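Le relevé de Grodesholm

Damir Ristić arriva à Grodesholm par le bac du matin, avec une sacoche, un parapluie et la clé de la maison Segers. L'agence de Skunside lui avait donné trois jours pour dresser l'inventaire. Il pensait finir en deux.

La maison se trouvait au bout de la rue du phare, après l'école. Le volet de la cuisine battait. Il l'attacha avec un bout de ficelle trouvé dans l'entrée, puis il ouvrit les fenêtres du rez-de-chaussée et s'assit dans l'escalier pour remplir la première page du formulaire. Nom du défunt : Segers, Willem. Profession : gardien du marégraphe, retraité. Héritiers : une nièce à Callidlow, qui ne souhaitait pas se déplacer.

Elle le lui avait dit au téléphone en février. Elle n'avait vu son oncle que deux fois et ne voulait rien garder, sauf s'il y avait de l'argent. Elle avait demandé combien de temps cela prendrait et si les frais de bac étaient à sa charge. Ils l'étaient.

Il commença par la chambre. Un lit, une armoire, quatre chemises, une paire de bottes presque neuves. Dans le tiroir de la table de nuit, des piles, une loupe, un certificat de vaccination pour un chien mort depuis longtemps. Damir notait tout d'une écriture serrée. Il faisait ce métier depuis la fermeture de la conserverie et il avait appris à ne pas lire les lettres.

Les carnets étaient dans le débarras, sur des étagères que Segers avait dû monter lui-même, car elles penchaient. Des carnets à couverture grise, tous du même modèle, numérotés au dos. Le dernier portait le numéro 873. Damir en prit un au milieu. Chaque page contenait une date, une heure, une hauteur d'eau, la direction du vent et une ligne d'observations. La plupart du temps, la ligne disait : rien.

Il en ouvrit un autre, puis un autre. Rien. Rien. Brume. Rien. Bac en retard. Rien. Il y avait aussi, une fois : Elle est partie ce matin. Hauteur d'eau, vent d'ouest, et cette phrase, de la même encre que le reste. Le lendemain, de nouveau : rien.

Damir remit le carnet à sa place. Sur le formulaire, il écrivit « carnets, 873 », et dans la colonne de la valeur il traça un tiret.

À midi, il alla manger à la salle communale, où l'on servait une soupe aux gens de passage. La femme qui tenait la louche lui demanda s'il était de la famille. Il répondit que non. Elle lui donna quand même une deuxième tranche de pain.
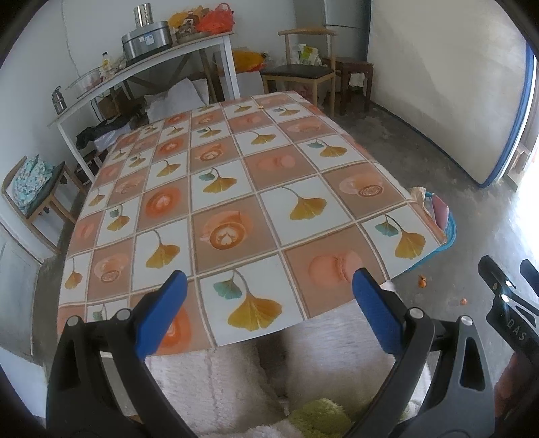
Il s'assit près d'un homme âgé qui avait gardé sa casquette. L'homme mangeait lentement et regardait la sacoche.

— Vous êtes chez Segers, dit-il.

— Oui.

— Vous avez trouvé les carnets ?

Damir dit qu'il les avait trouvés. L'homme hocha la tête. Il expliqua que le marégraphe avait été arrêté vingt ans plus tôt, quand on avait installé un appareil automatique du côté de Skunside. On avait envoyé une lettre à Segers pour le remercier. Il avait continué à descendre au quai matin et soir, avec une règle.

— Il n'était plus payé ?

— Non.

— Quelqu'un lisait ses chiffres ?

L'homme réfléchit.

— Ma femme, l'hiver, pour savoir si elle pouvait passer par la digue. Elle s'arrêtait chez lui et il lui disait le chiffre. Après, elle a eu mal aux jambes et elle n'est plus passée par la digue.

Il finit sa soupe, essuya son couteau et partit. Damir resta un moment avec son café. Il avait encore la cuisine, la cave et l'appentis à faire.

L'après-midi, il compta les casseroles et trouva l'argent. Il y avait 1486 couronnes dans une boîte à thé, derrière la farine. Il recompta les billets, les glissa dans une enveloppe, signa sur le rabat. Il appela la nièce. Elle parut déçue, puis demanda ce qu'on faisait du reste.

— Les meubles peuvent être vendus, dit-il. Il y a aussi les carnets.

— Quels carnets ?

— Des hauteurs d'eau.

— Jetez-les, dit-elle.

Il répondit qu'il devait d'abord terminer l'inventaire. Elle dit qu'elle comprenait.

Le soir, il ferma les fenêtres et détacha la ficelle, mais le volet se remit à battre et il dut la renouer. Il dormit mal, sur le canapé, sous son manteau. Vers cinq heures, il se leva et descendit dans le débarras avec la loupe de la table de nuit. Il chercha le dernier carnet. Les dernières lignes étaient difficiles à lire. La main tremblait, les colonnes se chevauchaient. La dernière page remplie s'arrêtait à l'heure du matin. Il n'y avait pas de mesure du soir.

La règle était accrochée derrière la porte, à un clou. Damir la prit et sortit.

Il faisait encore gris. Le quai était à cinq minutes, en contrebas de l'école. Il trouva l'endroit sans peine : une marche de pierre, plus usée que les autres, et un trait de peinture blanche sur le mur. Il s'accroupit, tint la règle contre le trait et lut le chiffre. Il dut s'y reprendre, à cause du clapot.

De retour à la maison, il s'assit dans l'escalier, le carnet sur les genoux. Il écrivit : 15 avril 2018. Il nota l'heure, la hauteur et le vent, qui venait du nord. Il garda le stylo levé au-dessus de la dernière colonne. En bas, le bac de six heures donnait un coup de sirène avant d'accoster.

Il écrivit : volet à réparer.

Puis il rangea le carnet, remit la règle à son clou et alla faire l'inventaire de la cave.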